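Good Habits for Two-Arm Garment Handling: A Working Guide

Posted Fri 22 June
By the Hollance bench team

We love this kind of work! Getting a pair of small arms to pick up clothes and put them on hangers is about the most fun you can have with a tabletop setup, and it's a lot more fun when everybody on the bench does the basics the same way. We wrote these rules down in May, after our friends at Herkham asked how we keep our setups comparable from one day to the next. What follows is the house version, cleaned up a little. Borrow whatever fits your own bench.

It covers light tabletop arms handling soft goods. Bigger machines come under formal safety standards and need a proper risk assessment from someone trained to do it, so please don't stretch this page to cover them.

Before you power up

Walk the cables first. Start at the wrist and follow each one all the way down past the elbow to the base, moving the joints by hand as you go. You're looking for a cable that pulls tight when the arm reaches out, and for slack big enough to snag on the other arm. We tie cables to the long arm segment in two spots and leave a generous loop at the wrist. Snip the tails off the ties, too! A cut tie with a sharp end will pull threads out of a knit faster than you'd believe.

Check the base plates next. Push on each arm near the elbow and watch the plate. If it shifts at all, tighten it down and redo your home position before you run anything.

Then the grippers. Open and close each one with nothing in it, run a fingertip (power off, please) along the inside faces, and wipe away lint. Lint builds up quicker than you think, and a fuzzy gripper slips on satin linings.

Set out the rack with the hangers in the order on your task sheet. Colored hangers are great for this because you can write "yellow" on the sheet and everyone knows which one you mean. If a hanger is meant to be empty at the start, empty it. Put the rack where both arms can reach the rail without crossing, and mark the feet with tape so it goes back to the same spot tomorrow.

Setting the speed and force limits

Our ceiling for any garment move is 300 millimeters per second at the gripper, and new motions start far below that. Leave the limit in the controller settings, where a tired person can't skip past it. Putting it only in the script means the next script might not have it.

For grip force, begin low and come up a step at a time until the cloth stays put through a slow lift. Write down the number you land on, along with the fabric. We keep ours in a shared sheet called Matubbar (long story, the name stuck), and being able to look up "wool blend, lined" and get a starting value is a real joy.

Holding a waistband

Skirts and pants are where good habits pay off most. The waistband is usually the firmest edge on the garment, so grip there, one arm on each end, and let everything else hang. Close both grippers fully before either arm lifts. Lift together, then spread slowly until the edge is nearly straight, and stop. You want the band flat, with no strain on the stitching. 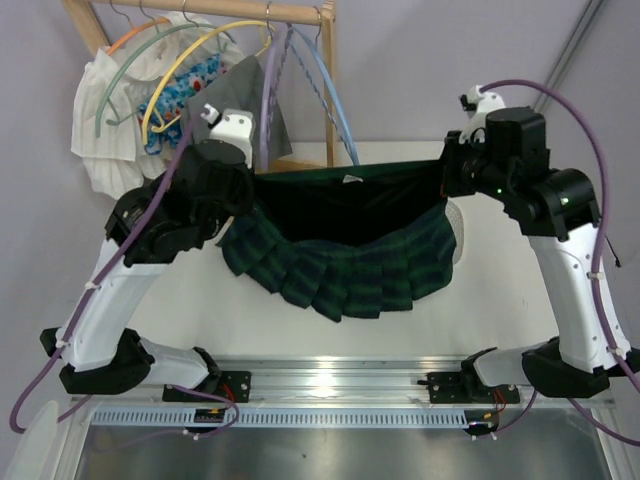
Plaid pleated skirt held by both ends of the waistband, label near the middle.

Pleats deserve some extra patience. They swing, they fold over each other, and if you move on too soon the hem can catch on whatever is below it. Build in a pause after the lift. We use 2 seconds for most things and longer for heavy skirts.

A label makes a handy landmark when there is one. Note on the task sheet whether it's at the front or back of the garment, and say which side should face the rack. "Label toward the rack" is much clearer than "right way around."

If one side sits higher than the other, decide ahead of time how much you'll accept. A small tilt may be fine for hanging and no good at all for folding. Pick a limit, write it on the sheet, and stick with it for the whole session.

While the arms are moving

Hands stay off the table. One person has the stop button within reach and does nothing else, and that includes taking notes and answering messages. If you have to straighten the cloth, stop the arms, wait for them to settle, fix it, then step back and call "clear" out loud before restarting.

Never pull a garment out of a closed gripper. Support the fabric from underneath, open one side, then the other.

Logging a session

Keep every attempt, including the ugly ones. Our sheet has 9 columns, and the three we'd fight for are garment, starting position, and what went wrong. A full session for us is up to 23 attempts, after which we break, clean the grippers again and recheck the home position.

If you change anything partway through, even just nudging the rack, start a new log. The Landlow bench does this with a colored sticker on the page, and we've happily copied them.

Packing up

Lower the garment onto the table before you cut power, because some arms go limp when the motors switch off. Hang the clothes back up, coil any loose cable, and leave the sheet clipped to the rack for whoever has the next slot.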